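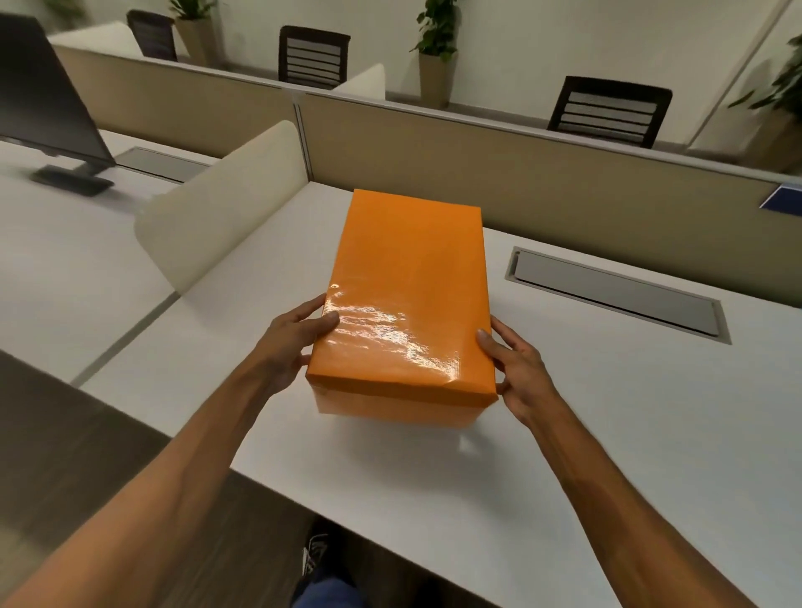
Session 5 is squeeze grasps, and if you only have time to build one behavior for your Plitis before we meet again at Soltusside, please make it this one. A squeeze grasp is just two arms pushing toward each other with something in between, and it's the cheapest way I know to move a thing that's too wide for either gripper to close on. Look at the hands on the orange box. The left one is spread across the front near the bottom corner and the right one is wrapped around the side edge, so they aren't mirror images at all! Almost everybody's first version in the July group had two perfectly matched arms, and then we spent the evening picking boxes up off the floor. A hand partly on the front face can stop the box tipping toward you. Two flat pads on the sides mostly can't.

The shiny wrapping matters too. I put tape-and-foam pads on my build first (the gray foam from the bin by the laser cutter) and they slid on glossy paper like it was buttered. Silicone baking mat, cut up and stuck on with contact cement, did much better. Scuff the back of the mat with sandpaper first or the cement peels off in a sheet.

How hard to squeeze

Do this on paper before you touch the motors. Each pad can hold up the friction coefficient times the squeeze force, and you have two pads, so:

2 x mu x F has to be bigger than m x g

Say your box and its contents come to 1,000 grams, that's 9.8 newtons. With mu at 0.3 (pessimistic, but I like pessimistic) you get F = 9.8 / 0.6, call it 16 newtons per side. Then double it, because the arm will speed up and slow down and the box feels every bit of that. Now check that your box can take the squeeze. Push on the sides of a carton with the lid on, then with the lid off, and feel the difference. Open boxes bow in the middle, so if yours is open, squeeze close to a corner.

Set the current limit on the shoulder motors BEFORE you try any of this. Mine were left at the factory setting and I have a cracked printed elbow to show for it (it's on the shelf above the Allard vise if you want to see what happens along the layer lines).

Opening your hands
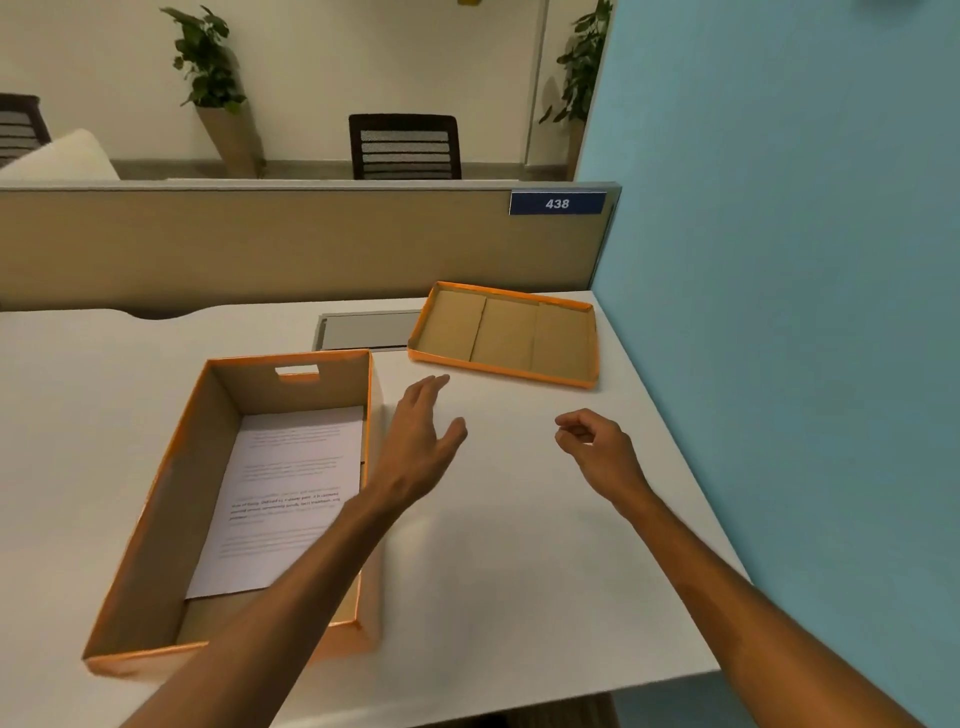
Letting go is a behavior of its own and it needs its own state in your code. I used to treat release as "grasp, but backward," and the arms would open and swing straight home, taking the box with them half the time. What I do now is open, pause, back off a few centimeters along the line I came in on, and only then go somewhere else. Between jobs, park the grippers in a half-ready shape. The two hands next to the open box are a nice reference for that: the left has its fingers together and the thumb out wide, the right is curled into a loose pinch, both empty. Neither is flung fully open and neither is shut tight. On a Plitis that means setting the ready pose partway along the gripper's travel, which also saves you a surprising amount of time on the next grasp.

While we're at it, watch your left forearm. It likes to cross over the near corner of whatever box is in front of it. A person's arm does the same and clears it without a thought, but your planner only knows about the rim if you told it about the rim. Put the box in the collision model as four walls and a floor. If you put it in as one solid block the arm will refuse to reach inside, and you'll be in the log files until midnight wondering why (ask me how I know).

And decide where the lid goes. Give it a spot on the table, upside down, well off to the side, and write that spot into the config file. My first script put it down wherever the right arm happened to be and then couldn't find any free table for the second object.

Lids

This part is the homework. A lift-off lid wants a different grip from the box itself: a little thumb pressure from above, fingers hooked under the edge, both sides up together.
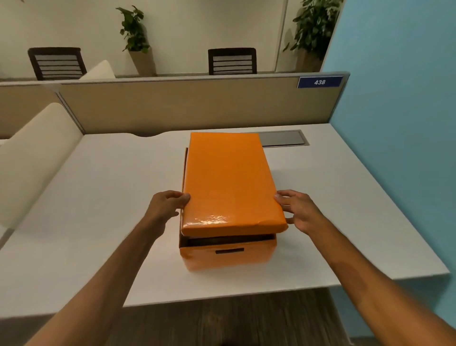
Fig. 3. Two-handed lid lift. Thumbs on top, fingers under, left and right edges.

Go slowly at the start of the lift! Close-fitting lids grab if one side gets ahead of the other, like a sticky drawer. I step both wrists up a couple of millimeters at a time and compare motor currents between steps. If one side reads a lot higher, stop that side and let the other catch up. Crude, but it's about ten lines of code and I haven't improved on it.

If your box has a handle cutout in the front, resist the urge to hook a finger into it during the lift. You'll be pulling on the base when you want the base to stay put.

For next time

Run the squeeze calculation for your own box. Weigh it with the stuff inside. If it comes out over 3,000 grams, pick a different box, those shoulders will not thank you.

Get 5 clean lid lifts in a row, lid set down in its spot each time. If you fail on the fourth one you start over, sorry.

Write down your current limits and bring them on paper. The workshop wifi drops out in the back half of the room.

Spare silicone mat is in the drawer marked Abdel Rahman, under the ribbon cables. Take what you need and leave the big piece.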